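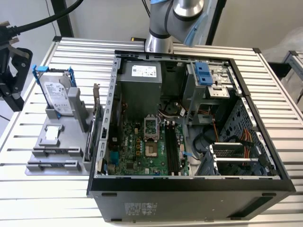
Page last changed: 27/12/2019

Floor and sound notes, Brerberg dance studio, winter break.

Marley in the back room re-taped by Riku Miyazaki. Seam 4 still lifts at the barre end; leave it weighted until January. Rosin box moved out to the hall.

Recital music: all tracks leveled to match the Drerirura cut, which runs loud. Hiyori Miyazaki wants the junior tap piece slower. Tried it down to 200 bpm, shuffles clean, wings still muddy. Will try again with the full class.

Costume hold at Jivholm is paid, 1,517. Tap shoe order not sent yet, sizes missing for the Tosh group.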